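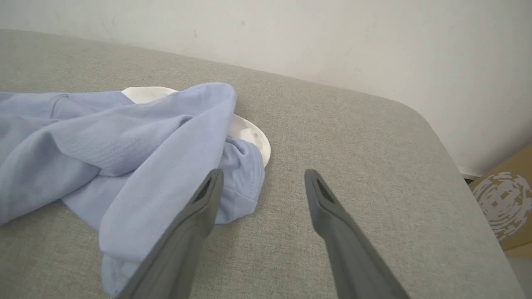
**The Pevwood station sit-in** was a protest over the closure of the night desk at Pevwood police station, and I've been meaning to write it up properly for ages! It began one August evening, when Lanying Kong and about 35 neighbours filled the front office and refused to budge. Officers from Perrin were called in at 10 pm (a bit much, if you ask me) and two people were arrested. Both were let go without charge. The desk reopened three months later, though only at weekends, and it's still run that way.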